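Galterow Align 3
Trajectory cleanup and replay software for hand-held gripper recordings

If you've ever spent a long afternoon lining up two wrist tracks by hand, we wrote Galterow Align for you. Point it at a folder of recordings, go get a coffee, and come back to paths your planner can read. 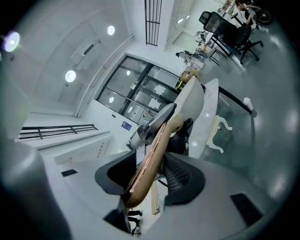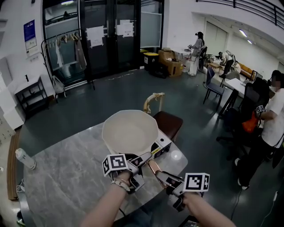

Hand-held grippers at work; in the second picture, a tagged pair over a tabletop bowl.

Align reads the tag cubes, works out where each gripper sits relative to the other, and smooths over short gaps when a tag drops out of sight (it happens to all of us!). Anything it isn't sure of gets flagged, so you can scrub to that spot and decide for yourself.

A single license covers 3 workstations and over 500 hours of recordings. Exports go straight into Terkincombe Planner, or to plain CSV if you like to tinker.

Free updates through July.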